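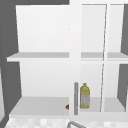
Words by Kathleen Cullinane, Skurkbridge Kitchens

Plimo wall cabinet, white, half open / half glass

Restocked in June, going steadily. If you've been on the waiting list check your email, we've held one for everybody who asked.

What it is: a wall cabinet for people who can't decide between open shelves and doors. One side open, for the mugs and the everyday plates. Other side behind glass, for the stuff you want to look at but don't want to dust every week. White all over. Goes with most things.

Item no. 2352. Quote that on the phone please, not "the white one", we have a lot of white ones.

What's in the box
Cabinet, flat packed
Hanging rail and wall fixings for timber studs
Shelf pins
Instructions (read them first, the glass goes in last)

Not in the box: masonry plugs, screws for steel studs, under-cabinet lights, handles. Handles are seperate because everyone wants different ones. Doors come undrilled. Template is printed on the back page of the instructions.

Finish
Painted, satin. Wipe down with warm water and a drop of dish soap. No cream cleansers, no scourers, no oven spray. Touch-up pots at the counter, the colour is Ostitz White. Don't let the paint shop match it by eye, it comes out yellow.

Hanging it
Two people. Really. Aurel Nedelcu does most of our installs and he won't lift one by himself, so please don't try it on a Sunday-afternoon whim off a kitchen chair. Find the studs, level the rail, hang the empty cabinet, then shelves, then doors. Adjust the hinges after it has hung overnight. Doors always look crooked the first evening - leave them.

Over a sink or bench is fine. Over a cooktop, no. Keep clear of the rangehood and check your local rules about clearances, they vary and we can't tell you over the phone.

If your wall is old plaster have somebody look at it first. We've had two come back with the corner bashed because the fixings pulled out. That's not covered by the warranty, sorry.

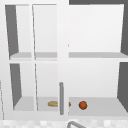 Plimo wall cabinet, white, over a sink.

Which side is open?
Your choice, left or right. Tell us when you order. It can't be flipped afterwards, the hinge holes are only on the one side. Most people put the open part nearest the dishwasher. Makes unloading quicker. Left-handers sometimes go the other way, have a think about where you stand.

Warranty
5 years on the cabinet and hinges. Glass is covered for delivery damage only, so open the boxes the day they arrive and ring us before you sign if anything rattles.

Delivery
Ships from the Skurkbridge warehouse. Driver brings it to the front door, not up the stairs. If you're picking up, come before 4 pm and bring a blanket for the glass carton, it travels flat on the back seat no worries. Carton is long so hatchback with the seats down, or borrow a ute.

Goes with
Plimo base units, Plimo plate rack, Lazăr brass knobs (the small ones, the big ones hit each other when both doors are open). The Lazăr cup hooks fit under it as well but drill a pilot hole or you'll split the panel.

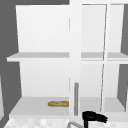

Install notes: Sebastian Surdu, service desk

Few things that come up again and again at the desk.

Doors rubbing in the middle. Side screw on the top hinge, quarter turn, try it, another quarter turn. Do the bottom hinge to match. Don't force it.

Shelf wobbles. You've got one pin in the wrong hole. Happens a lot. Take everything off and count up from the bottom on both sides.

Foggy glass over the sink - that's steam, run the fan. If there's a film that won't shift use vinegar and water on a cloth, don't spray it straight on or it gets in behind the edge.

Spare parts: hinges, pins, rail and replacement glass all kept on hand. Glass takes a bit longer, ask for Ionuț. Paint pots while they last.

Questions to the desk, mornings are best, phones are quieter befor lunch.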